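6th January

So I finally sat down with Gokov last night, all 199 minutes of it, and I'm still thinking about that ferry sequence! Cheuk-hei Lo had been on at me to watch it since July (he lent me his disc, which I then lost behind the radiator for a while, sorry).

It's a submarine picture, sort of. The crew don't even get under the ice until well past the one-hour mark, and before that it's all dockside arguments and a wedding that goes on forever. I loved the wedding. My sister fell asleep during the wedding. The score is mostly low brass and it rattled my speakers in a way I enjoyed more than the neighbors did.

What got me was how plain the captain is. No big speeches, just a tired man reading dials and snapping at the cook, and when he does finally lose his temper it's over a missing pair of gloves.
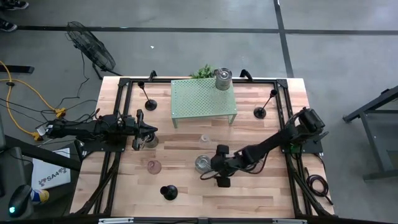 I'm less sold on the last half hour. There's a flashback we really didn't need, and the subtitles on my copy go out of step right when the radio messages start coming in, so I had to rewind twice. Still, go see it on a big screen if you get the chance. I'm going to try Sorkley next, same director, a much shorter one, and then maybe Sin if I can find a decent print.

Recent posts
Clesovier: the color version or the black and white?
My 60 favorite train scenes
Sin and the missing reel
Popcorn, ranked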